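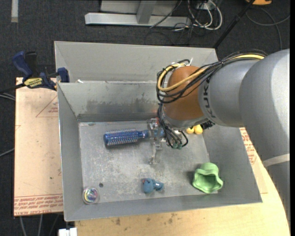 A grey metal bin with sloping walls and a scuffed floor.

Sheet metal is metal that has been worked into thin, flat pieces, thick enough to hold a shape and thin enough to be cut and bent without too much trouble. It turns up nearly everywhere in daily life, from baking trays and filing cabinets to gutters, car doors and the ducts that carry warm air around a building. Anything much thinner is usually called foil, and anything much thicker is called plate, although the exact point where one becomes another varies from trade to trade and has been the cause of many a long and friendly argument.

Materials

Steel is the most widely used, often with a coating of zinc to keep rust away, in which case it is known as galvanised steel. Aluminium is lighter and softer, and copper, brass, tin and zinc all have their own loyal followers among roofers and craftspeople. Stainless steel is dearer and rather harder on the tools, but it is easy to wash down and so has long been a favourite in kitchens and dairies.

Thickness

In many countries thickness is simply given in millimetres. Elsewhere the older gauge system hangs on, and newcomers are often puzzled to find that a higher gauge number means a thinner sheet. To make matters worse, the same number can stand for different thicknesses in steel and in aluminium, so a careful buyer will always ask for the measurement as well.

Shaping

Most work begins with cutting, whether by hand snips, a guillotine or a laser. The sheet is then bent on a brake, a long clamp with a hinged leaf that folds the metal along a straight line. Curves are made by passing the sheet between rollers, and bowls or domes by hammering or by spinning the metal over a form. Raw edges can be sharp enough to cut skin, and for this reason they are commonly folded over into a hem, which also stiffens the piece a good deal – a very old trick, and still a very good one.

Joining

Pieces may be welded, riveted, soldered or screwed, or held together by folded seams that need no extra material at all. Folded seams are common on roofs, as they can be made to let the metal swell and shrink with the weather.

Wear and care

Bare metal scratches easily, and objects in daily use soon gather marks of every kind. On galvanised steel a light scratch seldom matters, as the zinc around it goes on protecting the steel beneath. Painted sheet is less forgiving, and chips are best touched up before rust can creep under the paint – a small job with a brush on a dry afternoon.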